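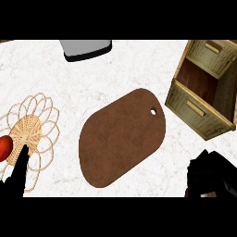 Etch marks on honed marble worktop, re-hone or leave?

Last updated: April

Posted by Ruan Rampersad

We have a white marble worktop with a honed finish, fitted 4 years ago. There are dull patches near the hob where lemon juice and vinegar have been left standing. They are not stains as far as I can tell. The colour is the same as the rest of the slab, but the surface is a little rougher and shows up when the light comes in low.

So far I have tried washing-up liquid, then a bicarbonate of soda paste left overnight under cling film. No change. The fitter's paperwork says the top was sealed with a product called Vilel before handover and should be resealed every 2 years, which I did not do.

Two things I would like to know. Would resealing hide the marks? If not, can I take them out by hand, or does the whole run have to be done by machine? I have had one quote of £397 from a firm in Motaung for a full re-hone, one visit, sealing included.

Posted by Iveta Ševčík

Resealing will not hide them. A penetrating sealer sits in the pores and slows down the uptake of oil and coloured liquids. It does not form a barrier against acid, so the calcite at the surface reacts in the same way whether the stone is sealed or not. What you have is etching, and the poultice did nothing for that reason. A poultice draws a stain out of the stone and there is no stain to draw.

On a honed finish small etches can be done by hand. You need to find out what grit the top was finished to. Most honed kitchen tops are somewhere between 220 and 400. If you finish a patch finer than the surrounding stone it will be shinier, and you will have swapped a dull mark for a bright one.

Method I use:

Clean the area with a pH-neutral stone cleaner and let it dry.
Tape off anything you do not want wetted, including the edge of the hob.
Use a wet diamond hand pad at the same grit as the original finish. Keep the surface wet throughout.
Work in overlapping circles with light, even pressure and go well past the edge of the mark.
Wipe off the slurry, dry, and look at it against a low light. Repeat if the outline is still there.
Leave it for a day before sealing.

Try it first at the back, behind the kettle or somewhere similar. Do not start with a 1000 pad, whatever the shop says. That grade is for going towards a polish and will not remove an etch you can feel with a fingernail.

To check whether the sealer is still working, put a teaspoon of water on the stone and leave it for ten minutes. If the stone has gone darker underneath when you wipe it off, it needs doing. If not, leave it alone. The dates on the paperwork are only a guide and depend on how dense the slab is.

Posted by Dravodow

Just use Onik cream, worked on mine. Rub it in with a damp cloth and buff. Mine is polished granite though so might be different.

Posted by Iveta Ševčík

It is different. Granite is mostly quartz and feldspar and kitchen acids hardly touch it. Many of the creams sold for it are waxes or fine polishing compounds. On honed marble a wax will fill the mark for a few weeks and then wear off in patches, and it has to be stripped before anyone can hone the top properly.

As for the quote, ask whether it covers the upstand and the strip behind the tap. Those are hand work and are often left out.

Posted by Ruan Rampersad

Thanks. The water test left a dark ring near the sink and nothing by the hob. I tried a 400 pad at the back on Friday and the finish looks the same as the rest, so I will do the hob end by hand and hold off on the quote.

We use cookies to remember your settings and to count visits to this page. By continuing to browse you agree to our use of cookies. Accept | Manage settings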